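Home Blog Robot club About Contact

Club diary — the two arm problem

March 5, 2019

Quick one tonight, I've got an early bus to Villthorpe and havent packed.

So. Robot club. For anyone new, we're six students and one very patient tutor (hello Roswitha), and we've entered the Neltley household challenge in September. Two arms, a front room, a list of fetch and tidy jobs. Our robot is called Kiani. Jonas named it and won't say why.

Good news first. Both arms now talk to the same clock. Took 22 goes and one new cable. Before that the left was always a bit behind the right, like somebody clapping along badly at a concert. Fixed, mostly. Jonas rewrote the timing bit over a weekend and deleted 900 lines of mine, which hurt, but fair enough.

Bad news — grip. Fingers close fine on a block on the bench. Front room stuff is another matter. Remotes are slippery. Tissue boxes squash. Tape rolls, well, roll.

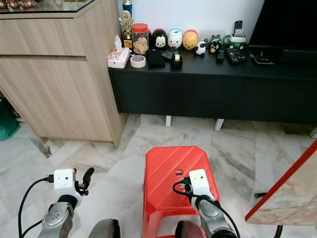
We argued for ages over what to practise first. Roswitha Zaugg says remotes, they're on the task list and they come up every year. I say start with anything that doesn't matter if it gets dropped. Jonas wants to do the lot at once and look at the logs after. Guess who is writing the log reader. Me.

Wrist cameras next. The two views don't agree on where a thing is, not by much, but enough to miss a small one. Need to redo the calibration properly, with the printed board, and not at eleven at night. Also the cables. They loop out further than I'd like and I keep thinking one will snag when an arm turns. Clips? Velcro? Suggestions please.

Money: 134 left in the club pot after postage. Custov do a softer finger pad and I'd like two pairs, Roswitha says one pair and see. Probably right.

To do before next time:
calibration
cable clips
log reader (sigh)
ask Neltley if we can bring our own table

Right, packing. More when I'm back form Villthorpe.

14 comments | Shared 22 times

Older post Newer post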